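Mi visita a la jornada de puertas abiertas de Stanura, el estudio de Hollmont

Llevaba desde la primavera dándole vueltas a si apuntarme o no, y al final en julio me lié la manta a la cabeza y me fui a Hollmont a conocer por dentro el estudio Stanura. Para quien no los tenga fichados, son los de Cumosport, ese juego de carreras y peleas entre bichos con botas de fútbol que en mi casa ha provocado más discusiones que la herencia de mi abuela. Abrían las puertas 2 horas por la mañana y otras tantas por la tarde, y yo pillé el turno de mañana porque el de tarde voló en nada.

Primer consejo, por si repiten: llegad pronto. Yo aparecí a las diez menos cuarto toda confiada y la cola ya daba la vuelta a la esquina. Al entrar te dan una pulsera verde, un folleto con el plano (al revés, el mío venía grapado al revés) y una ficha para votar tu personaje favorito en una urna de cartón. Voté a la nutria, claro. Siempre la nutria.

El recorrido

Nos repartieron en grupos y al mío le tocó Gwenllian Bellis, diseñadora de niveles, que habla un castellano estupendo con un acento galés que me tuvo encandilada toda la mañana. Empezamos por la sala de arte, con las paredes forradas de bocetos. Hay personajes que nunca llegaron al juego y que me dieron hasta pena: un pelícano portero que usaba el pico de red – ¡por favor, metedlo ya! – y una cabra con patines que, según Gwenllian, rompía la cámara cada vez que saltaba.

Después pasamos a sonido, que es un cuartito forrado de espuma donde cabíamos de cinco en cinco. Nos enseñaron cómo se hizo el ruido del balón embrujado de la segunda temporada: una pandereta dentro de una bolsa de agua caliente. Nos dejaron probar y no me salió ni parecido, pero me reí muchísimo.

Lo que yo quería preguntar de verdad era lo del juego cruzado. Los que jugamos en ordenador contra gente de consola y de móvil sabemos que hay partidas en las que el balón pega unos tirones rarísimos, y en los foros cada cual tiene su teoría (que si el servidor, que si la wifi del vecino, que si el ordenador viejo del que hace de anfitrión). Esperé al final de la explicación sobre los servidores, levanté la mano y solté toda la parrafada casi sin respirar.
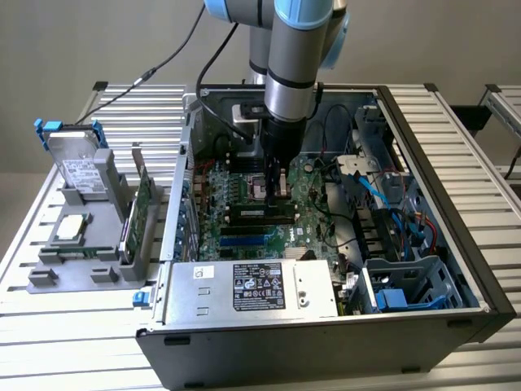
Chun-yin Chiang contestó que en las partidas privadas manda el equipo del anfitrión, así que si el suyo va ahogado lo notan todos, pero que en las clasificatorias todo pasa por los servidores del estudio y ahí el tirón casi siempre viene de la conexión de uno de los jugadores. Añadió que están preparando un aviso en pantalla para que se vea de dónde viene el problema y dejemos de echarnos la culpa unos a otros. Mi hermano y yo lo agradeceremos, porque llevamos así desde Navidad.

También preguntaron por los mandos táctiles. En el móvil sigue siendo un suplicio hacer la chilena doble, y reconocieron que el gesto actual no les convence. Han probado otros, uno de ellos con dos dedos en diagonal, y ninguno ha pasado el corte todavía. Me gustó que lo dijeran tan claro, la verdad, que una ya está harta de respuestas de nota de prensa.

A jugar

La segunda parte era la zona de pruebas, con la versión que todavía no ha salido. Traía un estadio nuevo montado sobre una noria, y cada cabina es un trozo de campo que sube y baja mientras tú intentas no caerte. La primera partida fue un desastre. Me caí tantas veces que el niño que tenía al lado me preguntó si quería que me explicara cómo se saltaba. Le dije que sí, qué remedio, y resulta que llevaba toda la vida haciendo mal el rebote en pared: hay que soltar el botón antes de tocarla, no después.

Con la lección aprendida me apunté al minitorneo. Éramos 102 inscritos y acabé en el puesto 13, que para mí es como haber ganado la Champions. Me eliminó una señora con gafas de leer colgadas al cuello que jugaba con el topo y no falló ni un solo pase. El premio para el ganador eran 1000 monedas del juego y una camiseta firmada por todo el equipo. Las monedas me daban igual, pero la camiseta era preciosa, de un azul petróleo con la nutria en la espalda.

Lo que menos me gustó fue el ruido. Entre el torneo, el altavoz y la gente probando la noria a gritos, en la charla sobre modos para personas con daltonismo no se oía nada desde la cuarta fila. Y es una pena, porque era de lo más interesante del programa: enseñaron las paletas nuevas y una opción para poner dibujos a los equipos en vez de colores. Al terminar me acerqué a que me lo repitieran y me lo explicaron otra vez con toda la paciencia del mundo.

La tienda es pequeña y la mayoría de las cosas son pegatinas, tazas y llaveros. Caí con una taza (de la nutria, sí) y con el libro de arte, que pesa como un ladrillo y viene con páginas enteras de estadios descartados. Hay uno dentro de una bañera que me tiene enamorada. Si vais con niños, avisad antes del presupuesto, porque los peluches están puestos justo a la altura de sus ojos.

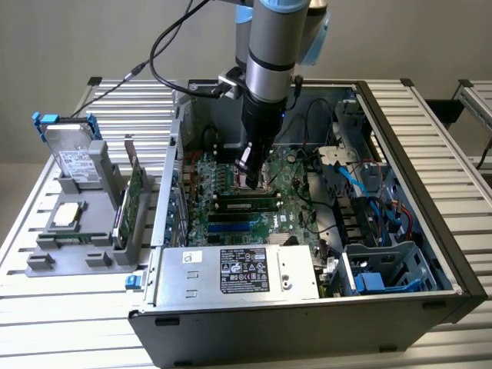
Cosas prácticas por si os animáis

La inscripción es gratuita y se hace en la web del estudio, con elección de turno. Desde la estación de Hollmont se llega andando en un paseo cuesta arriba, o en el autobús que para en la plaza del mercado. Hay guardarropa, pero no cafetería, y la máquina de agua se quedó seca antes de las once. Llevad botella.

Se puede hacer fotos en casi todo el recorrido menos en la sala de arte y en la zona de pruebas, donde te ponen una pegatina en la cámara del móvil y te la quitan al salir. Si queréis jugar con vuestro propio mando, os dejan, siempre que sea de cable.

Para la próxima edición todavía no hay fecha. Yo he dejado puesta la alerta del boletín y he empezado a entrenar con el topo, que a esa señora le debo una revancha.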